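4. Results: what visitors did in Cernside

4.1 The town and the visitor survey

Cernside grew up beside its dye works, which opened in 1911 and closed two generations later. For most of the time since, travel guides have mentioned it only as a place to change trains for the coast at Vemusska. The old works now holds a museum, a hostel and the Daher, a covered market named after the street behind it. The town council promotes the three together as a single day out.

We handed questionnaires to visitors at the station exit and at the museum door during September. In all, 731 were returned with enough answers to be used. A further 130 were set aside, mostly where the person had filled in the first page and stopped. Visitors under sixteen were not asked to take part. The form was offered in four languages and took less than ten minutes to complete.

Respondents were asked why they had come, how long they meant to stay, what they had paid for and whether they had heard of the works before setting out. They were also asked to mark on a street plan every place where they had stopped. The street plan gave us the most useful material, and the rest of this section relies on it heavily.

4.2 Day visitors and overnight visitors

Day visitors followed a narrow route. They left the station by the main door, crossed the footbridge, went round the museum and returned the same way. Few of them marked anything south of the river. Those who did had usually gone looking for lunch, and several wrote in the margin that they had not found any. The cafés on the south bank close in mid-afternoon, and the signs at the footbridge do not point to them.
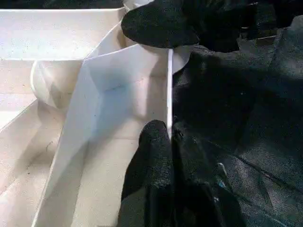

Figure 3. White panels forming angled compartments, with a rounded white object beside a divider.

Overnight visitors spread out more. They marked the river path, the allotments and the workers' terraces at Plalelton, a district that does not appear in the council's leaflet at all. Many arrived there by accident, having followed the towpath further than they had planned. They spoke well of it. One couple had gone back a second time on the morning they left in order to see the bathhouse, which opens only until noon.

The difference cannot be put down to time alone. Day visitors who stayed until the last train had as many free hours as some of those who slept in the town, yet their marks were still bunched along the same street. We think the hostel matters here. Its staff draw on paper maps for guests at check-in, and the places they draw are largely the places the guests later marked. Suha Najjar, who carried out the interviews at the hostel, collected a number of these maps and found the bathhouse ringed on nearly all of them.

4.3 Spending

Spending was low and was concentrated on food and drink. Museum entry is free, and the gift shop sells little beyond postcards and samples of dyed cloth. Among day visitors, 70 reported spending nothing at all in the town. We did not ask what they had brought with them, although many were seen eating packed lunches on the wall by the station.

Stallholders in the Daher gave a more mixed account when interviewed. Those near the entrance said trade from visitors had grown. Those at the back said they had noticed no change. Tala Abou Jaoude repeated the interviews a fortnight later at a different time of day and received much the same answers, so we do not think the hour was to blame.

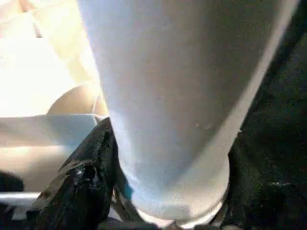
Hot drinks made up the most common purchase in the market, ahead of pastries and fruit. They are cheap, they can be carried, and they do not require the buyer to sit down, which suits someone with a train to catch. A plain white cup, narrower at one end than the other and with nothing printed on the side we see, tells the passer-by nothing about who sold the drink. Two stallholders raised this point themselves and said they would consider sharing the cost of a printed design. Others thought the money would be better spent on benches. We have no evidence on whether either step would keep visitors in the town for longer.

4.4 Limits of the survey

The questionnaire was handed out in one month only, after the school holidays, and families are likely to be under-represented. Visitors who came by car and did not enter the museum were missed altogether. The council's own car park records were not available to us for the same period. Marks on the street plan also depend on memory, and some respondents plainly confused the two bridges.

Last updated: 10th June

Related items
Walking routes and signposting in small river towns
Free museums and visitor spending
Plalelton: a short history of the terraces
Questionnaire and street plan used in the Cernside survey

Contact the authors | Copyright the authors | Back to top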